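4.2 Clutter as a condition

Most of the tabletop benchmarks we compared against in Section 2 begin with a clean surface and two or three objects that have been introduced to each other in advance. Home kitchens do not work this way, and we stopped pretending they did sometime in February, when our policy scored beautifully in the lab and then spent its first afternoon in a real kitchen trying to pick up a reflection. The experiments in this section were run without tidying. Whatever the household had left on the counter stayed there, food included, and the operator was forbidden to move anything out of the way "just this once."

The task is bowl transfer. The robot must grasp a lightweight bowl by the rim, lift it clear of its neighbors, and set it down upright in a free area of the counter. We chose it because it sounds trivial and because bowls are unpleasant to grasp: the rim is thin, the wall slopes, and a small error in wrist angle turns a lift into a slow roll. Each policy was trained on 300 teleoperated demonstrations and tested over 58 trials. The baseline is Grallevel, used with its published settings. Our variant, Tondorow, keeps the same encoder and adds the contact-ordering loss of Section 3.

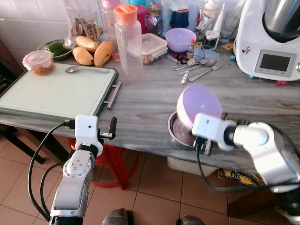
The second difficulty is steel. A polished bowl picks up the color of whatever plastic is held over it, so at close range the head camera offers the policy two lavender objects where the owner of the kitchen would count one. Grallevel tends to average the two hypotheses, and the average of a bowl and its reflection is a patch of air. Tondorow commits to one of them. It does not always commit to the right one, but a wrong commitment fails early, while there is still time to back off and try again.

Figure 4. Bowl transfer on an uncleared counter. The right gripper holds a plastic bowl tilted on its side above a stainless steel bowl; the left gripper is open near the front edge of the counter.

We also looked at what the idle arm was doing. In single-arm tasks the other arm is usually parked, which is safe and tells us nothing. We left both arms under policy control, and the left one developed habits. Under Grallevel it drifted inward during the lift, apparently wanting to be included. Under Tondorow it tended to stay near the front of the counter with the gripper open. We had not asked for this and would like to take credit for it, but the demonstrations are the likelier source: Ilídio Moreira, who teleoperated most of them, keeps his left hand still when he concentrates.

Failures under Tondorow fell mainly into two groups. In the first, the fingers closed on the rim at too shallow an angle and the bowl rotated in the grasp. In the second, the lift was fine but the policy could find no free area it liked, and hovered until the trial timed out. We scored hovering as failure, although on some of the busier counters we had trouble suggesting a better plan. Section 4.3 repeats the comparison with the wrist cameras disabled.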